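Print this page | E-mail this page

Minutes of the shop floor meeting, Chiu store
Posted Sunday, by Yolanda Bedoya

Search minutes Search Go

Present: Yolanda Bedoya (minutes), Chia-hao Hsueh (chair), four colleagues from the morning team, two from the evening team. The meeting was opened at 8:10 before the store was open for customers.

1. Minutes of the last meeting
They were read and accepted. One correction: the new price labels were ordered from Prindon, not from Jivberg as it was written. Jivberg delivers only the crates.

2. Purchases
Chia-hao informed that the budget for small furniture and baskets until August is 3,684. From this amount 562 is already spent. The evening team asked if a second hand truck can be bought. Chia-hao will ask for the price from Ultgate and bring it to the next meeting. No decision was taken.

3. Produce corner
Most of the time was given to this point. The morning team finds that customers do not have a place where they can put down the basket while they choose vegetables. Many put it on the carpet, and then other people must walk around it. It was proposed to keep a small table close to the produce stand, with enough free surface for a basket with the handles up.
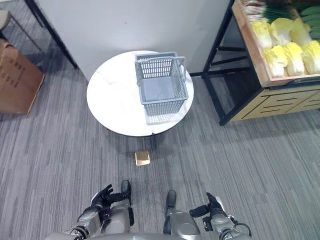

Yolanda said that the round table is good for this use, because it has one leg in the center and people do not hit their feet on it. The evening team was less sure. They think that a square table would stand better against the wall. After some discussion it was agreed to keep the round one for 2 weeks and then to ask the customers at the register.

It was also agreed that napa cabbage stays in the wooden crate on the top of the stand. Chia-hao reminded that the crate should be filled again before it looks empty - last week this was forgotten on two evenings.

4. Cleaning and cardboard
Cardboard boxes must be brought to the back room before opening. The evening team will fold them flat, the morning team will carry them out. Small things on the carpet should be picked up at once by the person who sees them, also when it is not his or her section. The vacuum cleaner is still in repair and we use the hand sweeper.

5. Other matters
The key for the back room has only 3 copies and one is missing. Who has it, please return it to Yolanda.
The request for a longer lunch break was moved to the next meeting.

The meeting was closed at 8:50.

Print this page | E-mail this page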